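Kemelstead Household Words: a README

Welcome! This is the README for Kemelstead Household Words, a collection of everyday vocabulary for the things people keep in kitchens, drawers, sheds and hallways. It holds 289 entries as of the November release, and every one of them came out of a conversation with somebody who uses the word at home. We love this stuff, and we hope you'll find something in it that makes you want to call a grandparent.

What's in it

Each entry has a headword, a plain meaning, at least one sentence where somebody used the word, and a note on who in the household says it. A good number of entries also have a sound clip, and we're so pleased with those (Menaka Saha edited nearly all of them on her own laptop, mostly after 9 p.m.). The words fall into loose groups: cooking, cleaning, mending, storage, weather gear, and a wonderful, messy group called "the thing for the thing," which is where we put words for objects whose proper name nobody in the family had ever used.

If you've never thought about how many names one household can have for a jar lid opener, start there. We have "twister," "grabbler," "Dad's hand" and "the persuader," and that last one also turned up in a completely different family as the word for a rubber mallet.

How the words were gathered

We talked to people from 129 households in and near Kemelstead. Most conversations took place at the kitchen table and ran as long as the tea did. The person asking the questions would pick something up, or point at it, and say "what do you call this?" After that we mostly tried to keep quiet. Rodel Sarmiento worked out early on that the best words come in the second half hour, once people stop giving you the store name and start talking the way they talk to each other.

We kept small things handy as prompts, grouped together so people could look over the whole lot and start anywhere. Mixing objects from different rooms worked far better than sorting them, and it set off some great arguments between siblings.
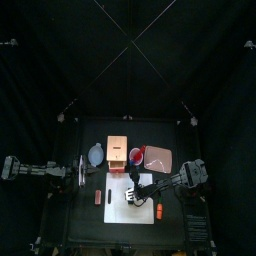 Can I add a word from my own family if we've never lived in Kemelstead?

We'd be delighted to have it, but it goes in the visitors file, which is kept apart from the main list. The main list is only for households in or near town, so that anyone studying local speech can trust it. The visitors file has the same fields and gets the same care, and it's growing fast.

Files

words.csv is the main list, one entry per line.
visitors.csv is everything from farther away.
speakers.csv has a code for each household, with a rough age band and how long they've lived in the area. There are no names and no street addresses.
clips/ holds the sound, as WAV files, named by entry number.
notes.txt is Colette Hoarau's running diary of spelling decisions. It's long and opinionated and a joy to read.

Fields in words.csv

headword: the word as the speaker said it, spelled the way they'd spell it if they had a view. If they didn't, Colette chose.
meaning: one line, everyday words, no dictionary style.
sentence: what the speaker said, with nothing tidied up.
who_says_it: "everyone," "kids only," "Grandma and nobody else," and so on. Free text on purpose.
room: where the object usually lives. This can be blank.
related: entry numbers of other words for the same thing.
heard_from: the household code.

A few favorites

"Scobbin," a cloth too far gone for dishes but too good for the floor. Three households, none related as far as we can tell!

"Hobday drawer," the drawer with the string, dead batteries and birthday candles in it. One family has two and calls the other one "the good Hobday."

"Plenk," the noise a baking tray makes when it bends in the oven, and by extension the tray.

"Chummock," a small solid lump of anything you'd use to stop a door, prop a window or level a table. People got very animated about this one. For some it has to be square, for others any shape will do so long as it's heavy for its size, and one speaker insisted that a chummock stops being a chummock the moment you go out and buy it.
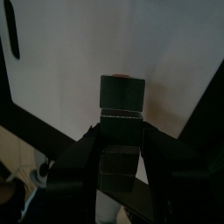
The word seems to travel with people who did their own carpentry, and we'd really like more examples from outside town. If your family says "chummick" or "chommock," please send both the spelling and how you say it. Sunil Majumder is putting together a little map of the vowel and he'd be thrilled to get even one more dot on it.

What it's good for

Teachers have used the list for writing lessons, and it works beautifully as a starter for family history. It's also fine for small studies of how words are made up and passed along. We'd ask you to be careful about using it to say how common a word is. Somebody who talks for two hours gives us more words than somebody who talks for twenty minutes, and we made no attempt to even that out. Younger children are also thin on the ground in this release.

Known problems

About 10 of the clips have a kettle going in the background. We tried to clean them up and they sounded worse, so the kettles stay.

Entries from the earliest conversations don't have anything under "room," which we only added later.

"Marikar" appears twice, once for a lidded basket and once for the cupboard the basket went in. These are separate entries from separate households and should not be merged. We've had that correction sent in several times, and we do appreciate the sharp eyes.

Some sentences include mild swearing. There's a column called "salty" so you can filter them out for the classroom.

Consent and removal

Everyone agreed to have their words shared, and everyone got a printed copy of their own entries to check first. If you took part and you'd like something changed or taken out, write to Prasanna Ekanayake and it'll be gone by the next release. You don't need to give a reason.

Credit

You're free to copy, change and share the list, including in paid work, as long as you name Kemelstead Household Words and say which release you used. Please leave the household codes as they are.

Coming next

We're working on words for leftovers, which may need a release all to themselves, and Colette has started going through a shoebox of old shopping lists that a family kindly lent us. The first one says "eggs, soap, more flinders." If you know what a flinder is, please, please get in touch.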